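Thursday, July, bench notes for the Drosdale task set

Started at 9:30 with coffee and the good intention of getting through the small-object list before lunch, which did not quite happen, but I'm pleased with the day all the same. We're still on the tabletop part of the set: pick up, turn over, put down, hand to the other side. Nalluna wants both kinds of demonstration for every object, bare-table with the gloves first and then again with the hand-held gripper, so that the two can be compared later on. It makes for a long day on the stool, but I do think it's the right way to go about it.

Gloves first. I went back to the old habit of beginning and ending each take with both palms flat and fingers spread, and holding there for a slow count of two. It feels a bit silly (like waiting for a manicure!) but it gives the replay a clean place to line up the left and right trackers, and I'd let it slide last week. The white tube with the blue "Doctor" lettering is the object I spent longest on. It's slim and it likes to roll, so I've been trying to come at it the same way every time, thumb and two fingers, nothing fancy. 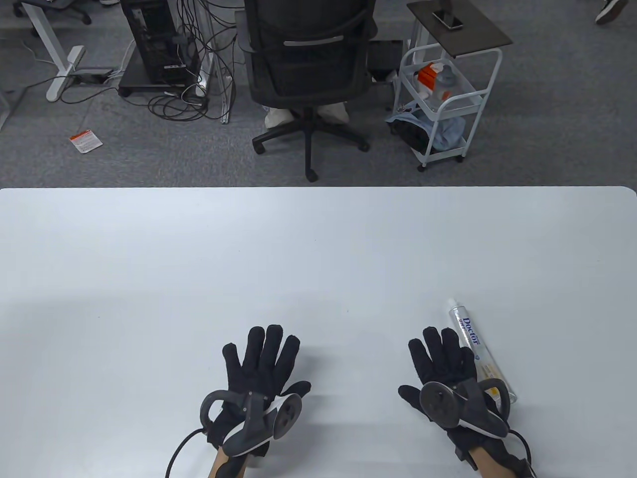

Aguirre reckons the same way every time is exactly the trouble, and that a policy fed on one tidy grasp will fall over as soon as the tube is turned a little. Better to mix the angles from the start, even if the takes look messier, and leave the tidy ones for checking the trackers.

Fair enough, and I came around to it by mid-morning. So from take 22 on I let the tube lie wherever it ended up and reached for it from there. Total for the day is 178 takes across both methods, with maybe about 30 I'd want to look at again before they go into the set, mostly ones where I lifted my palms too soon at the end.

After lunch, the gripper. It is slower going for me, and I catch myself wanting to twist my wrist in ways the arm will never manage, so I've written SLOW ELBOW on a sticky note for next time. Low approaches across the table are still my weak spot. I need to practice those with nothing at stake before I record any more of them. 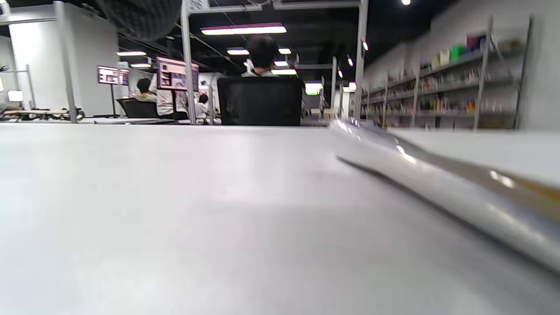
Gripper session, low view over the tabletop toward the shelving.

To do: sort the doubtful takes, copy the rest over to the Restivico folder, and write down the mixed-angle rule properly so whoever has the bench next does it too.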